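Why People Keep Shirts They Never Wear: a closet survey
Final report for Intro to Material Culture
Finbarr Dunne

So I went into this project thinking I'd write about fast fashion like half the class, and then I went home in November and tried to help clear out a closet. We got rid of almost nothing! Every shirt had a story, or a maybe, or a "that still fits if I hold my breath." That was when I changed my topic (sorry again for the late form).

My question ended up being pretty simple: what kinds of clothes do people hang on to after they stop wearing them, and what do they say when you ask why? Sports jerseys came up so much that they got their own section.

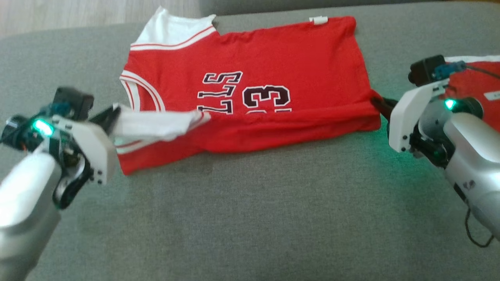
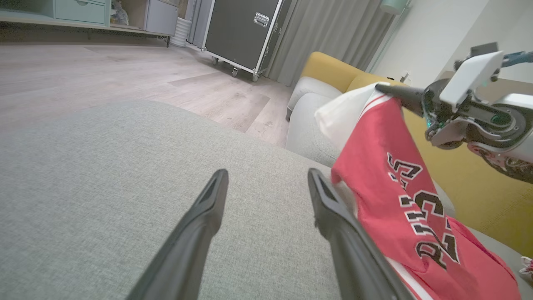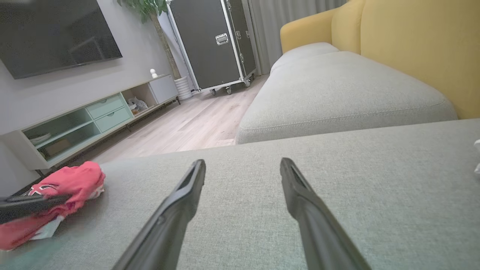
How I did it

I made a paper survey with 21 questions, which was too many, and I know that now. My partner Tumelo Mthembu handed out copies in the dining hall and I did the two dorms on the hill. We gave out 115 and got 60 back. One person answered every question with "mom bought it," and I kept that one in because it seemed like real data to me.

After that I did longer talks with three people: Nnamdi Ezeani, Vicente Bravo and Florin Oprea. I let them pick which clothes to talk about. I took notes by hand, so the quotes are as close as I could get them.

What people keep

The biggest group was what I ended up calling "team stuff." That covers pro jerseys, high school uniforms, camp shirts, and the free T-shirts you get for running a 5K. After that came gifts, and then things that cost too much to give away (mostly coats, and a really surprising amount of boots).

Nnamdi has a track top from a school he left after one year. He told me he doesn't even like the color. But his relay team signed the inside of it, and the ink is fading, so now he won't wash it or wear it. I asked if he'd thought about framing it and he looked at me like I'd said something awful.

Vicente was the opposite. He buys old jerseys at Pillay, the thrift store by the bus station, and sells them on Releo when he gets bored of them. He says he has no feelings about any of it, and then he spent fifteen minutes telling me about a soccer shirt he sold last year and wants back.

Florin keeps everything in one suitcase under the bed, sorted by who gave it to him. I didn't have a category for that on my survey, and I wish I had.

What I think it means

Our reading in week four said objects can work like a diary, and I kind of rolled my eyes at it. I'm coming around, though. Most people who wrote a long answer wrote about a person or a year of their life, and hardly at all about the shirt. The short answers were mostly about money or size.

Problems

We only asked students, and students move a lot, so they've already thrown out plenty. I'd love to try the same survey on people who have lived in one house for a long time and have an attic. Also, question 9 and question 14 ask the same thing. Tumelo caught that after we'd printed them all.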